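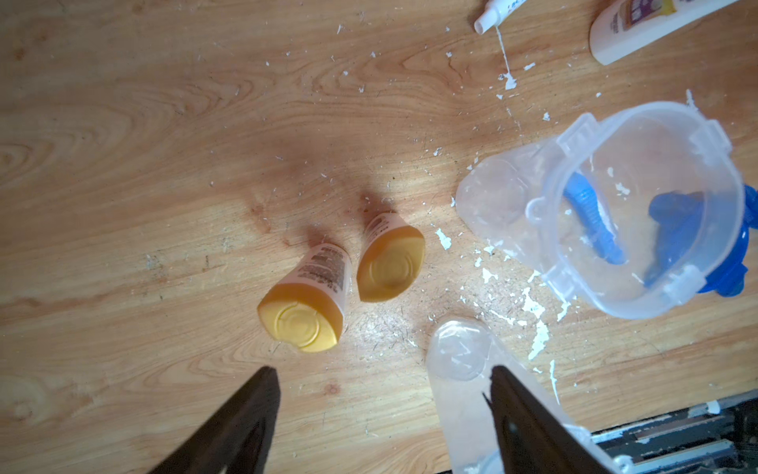

Gripper comparison bench, pre-use inspection
Completed by: Keisha Sorensen
Month: November
Grippers on trial: Rumach two-finger, Prakanex two-finger

1. Emergency stop pressed and released, arm holds position
OK. Tested from both sides of the bench.

2. Finger mounting screws
OK on the Rumach. One screw on the Prakanex took another quarter turn. Mark it with paint pen.

3. Finger pads
Replace before the next block. The Rumach pads are at 777 cycles and the edges have started to round off. The Prakanex pads are at 494 and can stay on.

4. Grip force limit
Set to 90 per cent on the Ķēniņš controller for both grippers. Don't raise it for squeeze bottles with liquid in them.

5. Wrist camera (Flirkico)
Bracket tight, lens wiped. Cable tie near the elbow joint is rubbing. Move it up the arm.

6. Work surface
Needs attention. Dried white flecks on the wood, thickest between the bottles and the clear container. Scrape and vacuum, then check the pads for grit.

7. Test objects
Glue tube has a drip at the nozzle. Wipe and cap. Bottles to start on their sides, same as the last block, or the results can't be compared.

8. Cable slack through full wrist rotation
OK for the Rumach. Prakanex not checked, adaptor plate still to be fitted.

Result: hold until items 3, 6 and 7 are cleared. Item 8 to be signed before the Prakanex goes on.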